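I have been taking my blood pressure at home for a fortnight and would like to report that the main cause of high blood pressure is taking your blood pressure.

It began at the surgery in November. The nurse got a number she didn't care for, took it again, cared for it less, and sent me off with a leaflet and instructions to buy a cuff.

So I bought a Burent, on the grounds that it was in stock. The Drelo was cheaper but had a review that just said "loud".

Rules, according to the leaflet. Sit for five minutes. Feet flat. Back supported. Arm resting at heart height. No talking, no coffee beforehand, no full bladder. I'm 53 and I don't think I have ever met all of those at once.

Twice in the morning, twice at night, write it all down. You're meant to ignore the first day entirely. I admire a test that assumes you'll be rubbish at it.

My first reading was taken while arguing with the cat about the chair. We ignored the first day entirely.
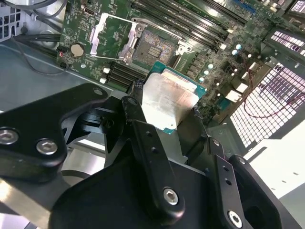
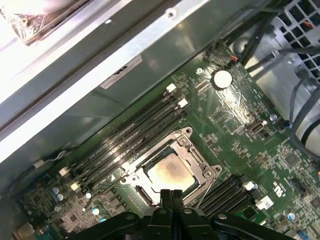
Day four, salt. I'd always thought of myself as a man who doesn't add salt, and I don't, because a factory has already done it for me. The soup I have most lunchtimes has 805 milligrams of sodium in a tin. I looked at that label the way you'd look at the brown smears of old paste on that processor, wondering how long it had been like that and whether I'd got some on me.

Then I added up a whole day, which I don't recommend. 2,281 mg of sodium, and that was a day I'd have described to a doctor as "mostly salad". The olives were doing a lot of work.

Next day I tried properly and got it down to 1,927. Everything tasted of the plate.

Friend from choir, Gervásio Holanda, has been on tablets for years and says lemon juice is the answer. He says this about most things. On potatoes he's right, on porridge I'm not so sure.

Also downloaded Trullix, an app that draws your readings as a graph. It sent me a notification at 6.40 in the morning reading "Time to relax!" and I'd like whoever wrote that to come round and see the spike.

Highest top number so far is 174, at the surgery, in my coat, having run from the car park. Nothing at home has come near it. The nurse says this is common and that the home ones are more use to her anyway.

Walking helps, apparently. I now walk to the Czarnecka bakery and back every afternoon. Yes, I know what bread has in it. I looked that up as well.

Taking the sheet in next week. She wants the average, so I've been doing long division at the kitchen table with my feet flat and my back supported. Will post what she says, unless it's about the olives.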